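Home | Kitchen | Cleaning | Laundry | Repairs | Search

How to Clean a Glass Cooktop Without Buying Anything Special

41 shares | 3 comments

I have owned a glass cooktop through two apartments and one house, and in that time I have been sold a lot of stuff to clean it with. Sprays, creams, a paste in a tub, a set of pads that cost more than the pan that made the mess. Most of it sits under the sink. I'm not convinced that any of it does much that a wet towel and some baking soda won't do, and I've come to distrust any label with the word "restore" on it.

So this is the method I use now. It's slow in one place and quick everywhere else. If your cooktop has a crack in it, stop reading and call a repair shop, as no cleaning method is safe on cracked glass.

What you need

Baking soda
White vinegar in a spray bottle
Dish soap
Two cotton towels you don't care about
A microfiber cloth
A razor scraper with a fresh blade, for the bad spots only

I use a Collet scraper that came in a drawer full of paint tools. Any scraper that holds a single-edge blade flat will do. I'd skip the plastic ones. People swear by them, but I've bent three on one ring of burned milk.

Step 1. Let it get cold

Cold means cold all the way through. The little warning light going off is not a test I trust, on my range or anyone's. Hold your palm over the burner area and wait until you feel no warmth at all. Spraying anything on hot glass bakes it on, and then you have two problems.

Step 2. Wipe off what's loose

Wet one of the towels with warm water and a drop of dish soap, wring it out, and wipe the whole top. Rinse the towel and do it again. You want the crumbs and grit gone before you rub anything, and salt counts as grit. I think a good part of the scratches that get blamed on scrub pads come from salt being dragged around under a sponge.

On many days you can stop here. I know the sites that sell cleaners tell you to treat the surface after every use. I tried that for most of a January and could see no difference by the end of it, except that the kitchen smelled like a car wash.

Step 3. Baking soda and a wet towel

Shake baking soda over the dull or stuck areas, enough that you can't see the glass under it. Soak the second towel in hot tap water, wring it so it doesn't drip, and lay it flat over the powder. Leave it for 30 minutes.

This is the slow place. I've tried cutting it to ten or fifteen and the rings stay put. I've also left it for a couple of hours because I forgot, and it came out the same as the half hour, with a crust around the edges where the towel had dried.

A word about vinegar, while you wait. Everyone online pours it straight onto the baking soda and films the foam. The foam looks busy. What you're mostly left with is salty water, and you've used up both of the things you were going to clean with. Keep them apart until the end.

Step 4. Rub, but not hard

Lift the towel and use it to rub the paste in small circles. The pressure you'd use to wipe a kid's face is plenty. If a spot doesn't move, leave it and go on to the next. Then wipe up all the paste with clean water. It takes more rinsing than you'd expect, and the first time I did this I thought I had ruined the glass, when all I had was dried baking soda in a thin white film.

Step 5. The scraper

Now look at what's left. Wet the spot. Hold the scraper at 30 degrees or lower, blade flat along its whole width, and push away from yourself in short strokes. Never use a corner of the blade and never go sideways. If the blade has a nick or any rust on it, throw it out.

I was nervous about this for years and bought everything else first. Some makers do warn against metal scrapers, so check the manual for your model. If yours says no, believe the manual over me.

Sugar is the exception to most of this. Jam, syrup and candy can pull tiny chips out of the glass as they cool, and that damage is permanent. If you get a big sugar spill, look up what your manual says about it before it happens, because you won't have time to look it up after.

Step 6. Vinegar and a dry cloth

Spray a little vinegar over the whole top and buff with the microfiber cloth. This part is for streaks only. It won't take off anything that's stuck, whatever you've read.

What about the store cleaners?

I've tried two of them properly. Fendavus cream works, and I won't pretend it doesn't. It took off a faint gray pot mark that baking soda had left behind. But so did a second round of baking soda on the burner next to it, and the box of soda was already in the cupboard.

Ivovik spray I would not buy again. It's pleasant to use, the glass shines, and the rings are still there under the shine. I wiped one half of the cooktop with it and the other half with dish soap and water, and the next morning I had to think about which side was which.

The Stornincombe hardware store sells a kit with a cream, a pad and a scraper in one box. If you own none of these things the kit isn't a terrible deal. Check the scraper first, though. The one I opened had a blade that wobbled in its holder, and a wobbly blade is how you get a scratch.

Marks that won't come off

Silvery gray lines are usually metal rubbed off the bottom of a pan, and they'll fade with a few rounds of steps 3 and 4. A rainbow sheen is most often mineral film from hard water, and vinegar does help with that one. Run a fingernail over anything else. If the nail catches, it's a scratch or a pit, and you can't clean away a scratch. The polish kits that promise to fill them in are, as far as I can tell, selling you a shiny week.

As for keeping it clean, dry the bottoms of your pans before you set them down and don't slide cast iron.

Related

How to get burned rice out of a steel pot
Do oven liners do anything?
Range hood filters: soaking vs. the dishwasher
Why your microfiber cloths stopped working

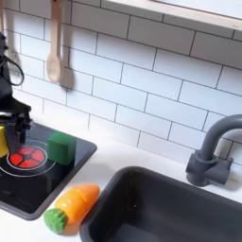 One more thing on pans, as I left it short. Lift them, even the light ones, and wipe the base with your hand first if you've had it down on the counter. A single grain of sand under a skillet will do more harm than a year of lazy cleaning, and there's no cream for it.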